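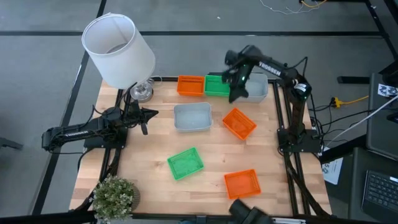
Re: Sarncombe take-back numbers and the leftover pills question

Home | Lists | Archive | Subscribe
Search this archive Go
November 2021, posted by Rahel Fuchs

I read the Sarncombe write-up twice and I still don't see how it supports what people on this list want it to support.

> The pilot handed out 297 disposal pouches with opioid
> prescriptions after minor surgery. At follow-up, 121
> patients reported that they had used the pouch. We think
> this makes a strong case for giving one to every patient
> who leaves with a prescription, and Trunda has offered
> to supply them at a discount.

First, "reported that they had used." Who asked them? If it was the same clinic that wrote the prescription, I'd expect a fair number of people to say whatever ended the phone call. The appendix says 58 patients were never reached at all. They get dropped from one table and counted as non-users in another, so the percentage you quote depends on which page you opened.

Second, there's no comparison group. Some of those patients would have gotten rid of their leftovers anyway, at the pharmacy drop box or down the toilet. The Shevchuk survey asked people with no pouch what they did with extra tablets, and plenty had already tossed them. I have complaints about that survey too (the wording on question 3 is awful), but at least it asked.

Third, nobody recorded how many tablets went in. A pouch with two pills in it is a "use." So is a pouch with old cough syrup. If the worry is a teenager finding most of a bottle in the bathroom cabinet, I want a tablet count.

What bothers me more is that smaller prescriptions barely come up. The Sosamum clinics cut their default amount in September and I haven't seen anyone here ask for their refill data. I don't know what it shows - maybe nothing. But I'd like to see it before we sign a letter backing a product whose maker is offering us a discount.

I'm not against pouches. My mother used one and it was easy enough. I just won't put my name on the letter as drafted. Take out "strong case," say how the unreached patients were handled, and I'll look at it again.

Does anyone have the follow-up script they used on the calls?

Rahel

Previous message | Next message | Back to thread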